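Can it do the dishes yet?

April 2024

Every spring my brother-in-law sends me a robot video with the words "told you." This year's came from a company called Clestell and ran for 81 seconds. A machine on wheels rolls up to a sofa, picks a sweater off the cushion, folds it into something like a rectangle and sets it on a pile. The music is soft piano. The living room has one sofa, one lamp and one sweater.

I have been getting these videos for years now, and my answer is still the same. Show me the other sweaters. Show me the one that's inside out with a sock stuck in the sleeve.

I don't hate this stuff. I worked five years in a packing warehouse before I had kids, and I would have loved a machine that could do the job while I sat down. We had one for a while, from a firm called Dreneo. It was very good at lifting sealed cartons, all the same size, from one spot to another. Then somebody changed the supplier and the new cartons had a slightly shinier tape, and it spent the morning dropping them. A guy on our line, Dimas Hidayat, ended up standing next to it for whole shifts, turning boxes so the tape faced the right way. He used to say he'd been promoted to robot's mother.

So when people tell me chores are next, I think about Dimas and the tape. A warehouse is the easy version. The floor is flat, the lights are always on and the boxes want to be picked up. My kitchen is not like that, and I've never seen a house that is.
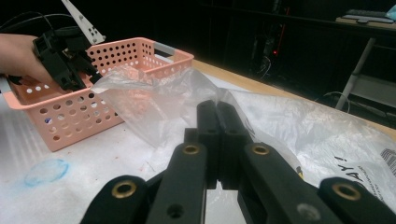
The word "chore" does a lot of hiding. We say "put the groceries away" as if it were one job, and it's dozens of little ones, most of which we do without looking. You feel for the edge of a thing, you pinch, you find out you've grabbed two layers and let one go. Take a clear plastic bag, crinkled up and hanging over the side of a pink basket. My seven-year-old would have it out of there while talking about something else. For a pair of flat black fingers it's a rotten problem: see-through, full of shiny folds, no obvious place to grab, lying over another piece of plastic that's wrinkled and glossy too. And there is still a person's hand wrapped around the second gripper, which tells you a fair bit about where we are in April of this particular year.

I know the argument back. People do the motions, the motions get recorded, the computer learns from them, and after enough hours it can manage alone. Maybe so. I'm told the newer systems handle things they haven't seen before, and I have watched a few clips where that looked true. But a clip is a clip. When I read the small print under one from Trendonine, it said the best of 30 tries. If I loaded the dishwasher properly once in 30 tries I'd be asked to leave the house.

What I want is a boring test. Put the thing in an ordinary apartment with a cat and bad light for 3 weeks, don't tidy first, and publish all of it, including the hours when it sits there stuck on a bread bag. No piano. If it gets through the laundry without a person being called over, I'll send my brother-in-law a cake and he can write "told you" on it — in frosting, by hand.

Until then I'm keeping my old dish rack. I do still watch the videos, all the way through, usually while folding.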